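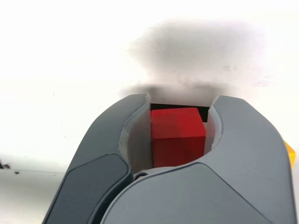
Dular 升降书桌使用半年评测

分类:家具 / 书房
作者:Daryna Palamarchuk
2024年11月25日

这张桌子是今年五月买的,到现在用了半年。之前用的是一张老式写字台,高度固定,坐久了肩膀发紧。看了几家之后在 Gallow 和 Dular 之间犹豫,最后选了 Dular 的白色桌面款,双电机,两段式桌腿。Gallow 那张我在朋友家试过,桌面偏窄,放一台显示器加一台笔记本就没地方写字了。

价格

标价3000,赶上店里换季,到手便宜了200。送货上楼另收40。同一家店还有单电机的版本,标价2000,桌面小一号,升降速度也慢一些。只放一台笔记本的话,单电机那款够用。

安装

两个大纸箱,一箱是桌面,一箱是桌腿、横梁和电机。说明书是折页,图比字多,第六步的螺丝型号印得很小,我第一次拿错了,拆下来重装。桌面背面已经预打好孔,位置都对得上。控制盒要自己用木螺丝固定,我装得离前沿太近,膝盖会碰到,后来往里挪了一掌的距离。

一个人可以装完大部分,最后翻桌子一定要两个人。我叫了邻居 Habibur Khan 来帮忙,他在一头抬,我在另一头扶着桌腿,翻过来直接放在地毯上。整个过程用了一个下午,包括收拾纸箱。

附带的内六角扳手偏软,拧到后面开始打滑,建议用自己的。

升降和稳定性

升降时有低沉的嗡嗡声,隔壁房间关着门听不到。有三个记忆高度,我只设了两个,一个坐着用,一个站着用,第三个至今空着。

坐姿高度很稳,打字时显示器不晃。站姿高度就差一些,我身高一米七,站着用力敲键盘能看到显示器轻微摆动,用手推前沿,左右方向比前后方向稳。如果个子更高,桌腿要伸得更长,买之前最好去店里试一下。我去的那家是 Prikbridge 店,样品可以随便升降,店员不催。

遇阻回弹功能有,但不算灵敏。有一次椅子扶手顶在桌面下面,桌子往下压了一小段才停住并退回去。扶手上留了一道印子,桌子没事。家里有小孩的要留意,控制面板长按两个键可以锁定,说明书放在最后一页才讲。

桌面

白色哑光,不反光,台灯照上去也不刺眼。缺点是显脏。铅笔印用橡皮能擦掉,圆珠笔要用酒精,咖啡渍放过一夜之后用湿布加洗洁精擦了两遍才干净。右前角有一块地方天天放手腕,现在颜色稍微发暗,侧着光能看出来。

杯垫还是要用。有次直接放了刚倒的茶,杯底留下一圈浅浅的雾,第二天自己退了,之后我没再试过。

边缘是圆角,手臂搭着不硌。封边目前没有开胶,只有靠墙那一侧搬动时磕掉了一点,是我自己的问题。

夹东西的话,桌面厚度可以装一般的显示器支架。我装的是 Kostiuk 的单臂支架,夹口张到中间档就够,下面垫了一块薄橡胶。夹的位置要避开横梁,离后沿太近的那根横梁会顶住夹具,这一点商品页上没写。

走线

附带一个布袋式的线槽,用魔术贴粘在桌面背面。用到第二个月,靠近电源适配器那一端掉下来了,适配器太重。我换成了金属网篮,用螺丝固定,之后没再出问题。电源线长度一般,桌子升到最高时刚好够到墙上的插座,没有余量,最好把插排固定在桌下,只留一根线落地。

售后

用到第四个月,控制面板显示过一次错误代码,桌子只能降不能升。打电话过去,接电话的是 Lev Pavliuk,让我断电,等一会儿再插上,然后长按下降键直到桌腿到底,重新校准。照做之后恢复了。他说如果再出现就寄新的控制盒,到现在没有再出现。

电话等了挺久才接通,邮件是两天后回的,内容和电话里说的一样。电机和桌腿保修五年,桌面只保两年,磕碰和染色不在保修范围内。

优点
坐姿高度稳,桌面够大
声音低
哑光面不反光
预打孔准确

缺点
站姿高度有轻微晃动
白色桌面要常擦
布线槽粘不住
说明书关键内容放得太靠后

适合谁

每天坐着工作、偶尔站一会儿的人可以买。主要站着用、个子又高的,建议看四条腿或者带横撑的款式。喜欢用钢笔、画水彩的,同系列有灰色和木纹桌面,价格一样,比白色好打理。

评分:4 / 5

读者留言

Melaniia Yatsenko:我买的是灰色,也是显示器站着会晃。后来把支架换成底座式的,好了不少。请问横梁离后沿有多远?

Daryna Palamarchuk:我量的是八厘米,不同批次可能不一样,最好收到货再买支架。

Khrystyna Yatsenko:单电机那款我用了一年,升起来慢,其他没毛病。桌面放不下两台显示器,买之前先量一下。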